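Newspaper notice for a funeral - who pays, and how much has to go in it?

My aunt died at the end of July and I am the one dealing with the arrangements. The funeral director (Surkemmont) has asked for wording for the local paper by tomorrow. They say up to 300 characters is one price and anything over is charged by the line. I have a list of relatives from my cousin that would go well over that on its own.

Do I have to name everybody? Can the cost come out of her estate, or is it down to me as I placed the order? She had a bit in savings and no house. Also, numbers at the service are limited at the moment, so I don't want to print a time and have people turn up who can't be let in.

Posted 08/08/2020 by Horobets

relteo_reader
You don't have to name anyone. A notice is not a legal document and the paper will print what you give it, within reason. For my father we put his name, age, the town, "much loved by all his family" and the name of the funeral director for enquiries. It came in under the limit with room to spare.

On the money, a reasonable funeral bill is normally paid out of the estate before most other debts. Whether the notice counts as part of that can depend on who is asking, but if it is on the funeral director's invoice it usually goes through with the rest. Keep the invoice. If you signed the order, the firm can come to you for payment first and you then claim it back, so ask whether they will wait for the bank. Many banks will pay a funeral director directly from the account if you take in the bill and the death certificate.

For the service, write "private family service" and leave the date and time off. You can ring the people who are coming. 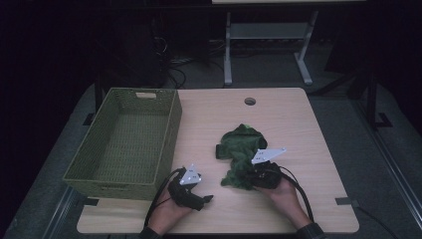 ferkunholm_77
Our paper charged extra for a photo and for the little cross at the top so watch out for that. Also they put it on their website for free but it took 6 days. I would just put it online and save the money, hardly anyone under seventy buys the paper now.

Surrey_Jan
I agree with most of the first reply but would add a few things.

Check whether the notice is also needed for creditors. That is a separate thing, placed by the executor, and it has its own set wording. A family notice does not do that job, so don't let anyone sell you one as if it did.

If your cousin wants the full list of relatives, suggest they go in the order of service. There is plenty of space there and no charge by the line. We had 13 grandchildren and great-grandchildren to fit in and it took up half the back page.

Read the proof out loud to somebody before you approve it. Ours had the wrong spelling of her maiden name and the paper would only reprint it free because we had the email showing what we sent.

Leave out her full address as well. The name of the village or town is enough, and an empty house is best not advertised.

If you want donations in place of flowers, give the charity's name and say "c/o" the funeral director. They collect the cheques and send them on, and you get a list afterwards for the thank you cards.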